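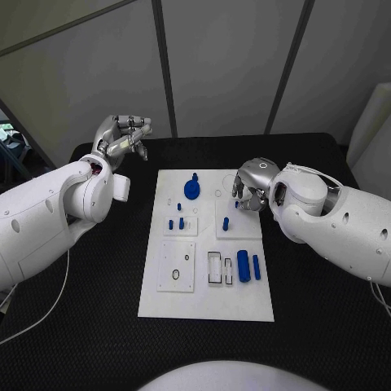
White board on the black table surface, blue parts out.

Vukia peg board, README

Notes for the peg-and-hole board and its blue plastic parts. Board is the white rectangular one, plates go on top.

Contents
parts/ drawings for pegs, wheel, plates
sessions/ 1021 entries, up to 60 seconds each
notes.txt layout changes, read first

Known problems
2 entries have no end time. Peg names in the older sheets dont match, fix comming in December.

Questions: Padmavathi Namboodiri
Last edit October 15, 2025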